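Ramesh Rajput
Track maintenance thread. Notes on looking after a dirt oval, mostly the home stretch, for anyone who has inherited one.

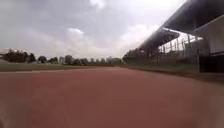
How often should a dirt track be watered in dry weather?

Two light passes a day, one early morning and one late afternoon, with a third on race days once the warm-ups are done. A single heavy pass puts the same volume down but most of it runs to the inside edge.

2/ Background. I look after the surface at Ellwood. Before that I did drainage at Echeverri, where the base was clay and everything I learned about sand turned out to be useless. Take the numbers in this thread as numbers for one track.

3/ The home stretch gets more attention than the rest put together. It takes the start, the finish, the warm-ups and the tractor turning. It is also the part people look at from the grandstand, so it is the part I get emails about.

4/ Color is a rough guide to moisture and a bad one at distance. From a low angle the far end of any long stretch looks paler than the ground at your feet. Walk it before you send the water truck.

5/ The check I use: push a 200 mm steel rule straight down until it hits base. Read the depth. Pull it out and look at what sticks. Loose grains only, add water. A smear on both faces, stop.

6/ Cushion depth here is set at 50 mm in September and left alone until the weather changes. Some tracks run deeper. We tried it and the harrow left ridges at the tine spacing.

7/ Take readings across the width as well as along the length. Material moves toward the inside edge with every rain and every race. If you only measure the middle you will think you have lost cushion when it has only moved.

8/ We have 34 fixed stations, marked on the outside so the same spot gets measured each time. Deisy Cusi set them out with a tape and a paint can. Before that we paced it, and the readings were worth what you would expect.

9/ Harrow direction. Run with the racing direction, overlap by a third of the harrow width, lift before you turn. Turning with the tines down digs a bowl. The bowl holds water. You will be filling it for a month.

10/ Harrow speed matters more than harrow weight. Walking pace or slightly over. Any faster and the tines skip, and the surface looks combed with hard patches underneath.

11/ Someone asked about the float. We use a Trorkier, second hand, with new edges. It seals the surface ahead of rain. Float it tight, let the water run off, open it up again when the top stops shining.

12/ Do not open a sealed track early. I have done this. The top few millimeters were fine and the rest was pudding. It cost us the morning and one boot.

13/ Grass on the inside. Keep it short and keep its edge lower than the track. If the turf builds up it becomes a dam, and your inside path will stay wet long after the rest is ready. We cut ours back with a spade every spring - slow work, no shortcut that I know of.

14/ Shade. Any stretch next to a roofed stand can dry unevenly, depending on which way it faces and the time of day. Work out where the shadow falls at noon and at 4 p.m. and split your watering to suit. I keep two valve settings on the truck and switch by landmark.

15/ Wind does more drying than sun. A mild day with a steady breeze will beat a hot still one. I log wind at 6 a.m. and again at lunch, in pencil, on the same sheet as the depths.

16/ Logging. Deisy moved us to Prelletent for the records. It plots the stations in order, so a low spot shows up as a dip. I still carry the paper sheet. The tablet does not like dust.

17/ Adding material. Match the grading of what is already down. Get a sieve test on both before you order. New sand with rounder grains will sit on top of the old and roll. Blend it off the track and spread it thin, 3 passes, watering between each.

18/ Reply to a couple of DMs: no, I would not use salt to hold moisture near turf. And yes, the rule can be any brand. It is a rule.

19/ On staffing. Two people can keep a track this size if the machines behave. One drives, one walks and measures. Swap at midday. The driver always thinks the surface is better than the walker does.

20/ Next on my list is the outside drain on the far turn, which backs up in heavy rain. Levels first, then digging. Will post the depths when I have them.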